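Poltine bouquet set: read me first

Hi! I put this set together while trying out the Malach two-arm bench kit, and these are the notes I wish had come in the box. You get 236 recordings of one chore: wrapping a bunch of artificial flowers in orange paper. Every recording has a view of the whole bench plus the wrist cameras, saved at 15 frames a second.

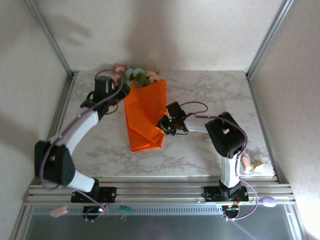 Malach ships the kit as two arms, one rail and a bag of bolts, and setup took me 60 minutes (I did one bracket twice, sigh). I like how the arms share the work. With the bouquet lying flat, one gripper can go for the flower end while the other stays over at the side by the edge of the wrap, and they still have room to move. The lavender cables loop pretty wide, so leave slack when you route yours!

Folders are split by task stage. The first 113 recordings are the ones I'd start with, and the rest have messier starting positions. Labels are in plain text files next to the video, one line per stage.

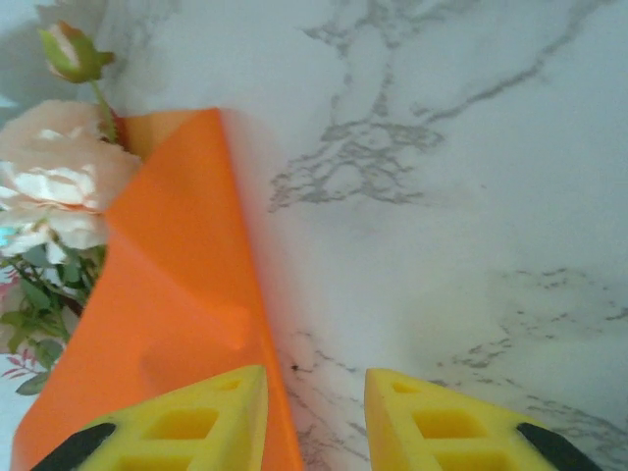

Vistunano Makers Club, Robotics Bench Team

My favorite part of the kit is the yellow fingers with the cutouts. Paper is a pain for any gripper, and a folded-up corner like this one hides half a rose from the wrist camera, so please use both views if you train on it. Known gripes: the Quiambao driver drops a frame now and then, and I haven't fixed the timestamps from September yet. Those folders end in _old.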